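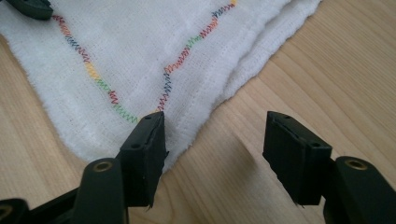
Jullgate 판매자는 "천 종류는 다 집는다"고 하던데, 그 말만 믿고 사도 되냐는 게 제 질문입니다. Jallard 핸드 그리퍼 키트고, 수건 개기 시연 데이터를 모으는 데 쓰려고 합니다. 상품 페이지에는 성공률도 없고 패드 수명 얘기도 없어요. 써보신 분 계신가요?

작성일 7/2/23 · 조회 826

답변 2개

답변 1 (채택)
다 집는다는 말은 걸러 들으세요. 저는 Moroz 키트와 번갈아 쓰는데, 두꺼운 면수건은 모서리만 잘 물리면 둘 다 됩니다. 문제는 얇은 천이 책상에 딱 붙어 있을 때예요. 손가락 끝이 두꺼워서 밑으로 안 들어가고 천만 밀립니다. 패드도 소모품이라고 보셔야 합니다. 제 건 끝이 일어나서 두 번 갈았는데 교체용은 따로 팔더군요. 사기 전에 판매자한테 이걸 물어보세요. 시연 영상이 편집 없는 한 번짜리인지, 몇 번 시도해서 몇 번 잡았는지, 패드만 따로 주문하면 얼마나 걸리는지. 저는 첫 번째 질문에 아직 답을 못 받았습니다. 색실로 지그재그 박음질한 흰 천처럼 무늬가 또렷한 건 영상에서 알아보기 쉬우니, 무지 천으로도 해봤는지 꼭 확인하시고요.

답변 2
Idville 쪽 대여가 있던 걸로 기억해요. 10월까지였나? 가격은 모름. 저라면 빌려보고 삽니다

질문자 댓글
답변 감사합니다. 시도 횟수를 물어봤더니 상품 페이지 링크만 다시 보내주네요. 일단 보류합니다.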